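Skarphéðinn Briem wrote:
> Are we still on for the arm challenge, and did anyone look at the
> sequence Nic Giolla's group sent over? I'd like to enter both
> rounds if we can.

Hi all,

Yes to both! I've read through their sequence and it's very doable, I just want ours slower at the elbow. We're working at the far corner of table 4, same as last term. 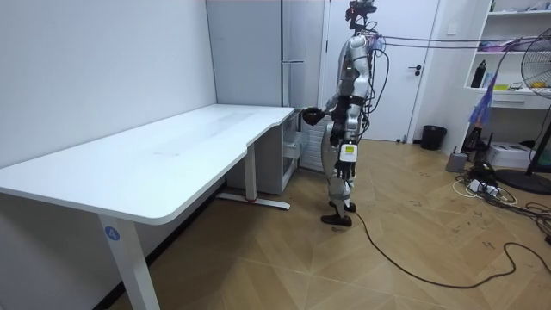
How long does each run last in the Estov round?
Each team gets 45 seconds, and the clock starts on the judge's call.

So please keep your scripts short (mine was way over, oops). Skarphéðinn, could you take the hand poses? I'd love an open palm for the finish, and I can do the shoulder part myself. 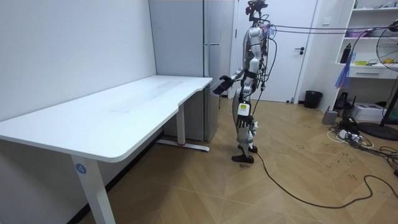
The other thing is the entry form, which wants a team name, and I've been putting down Cirnevham 2 until somebody thinks of something better. Send me ideas before the next club night!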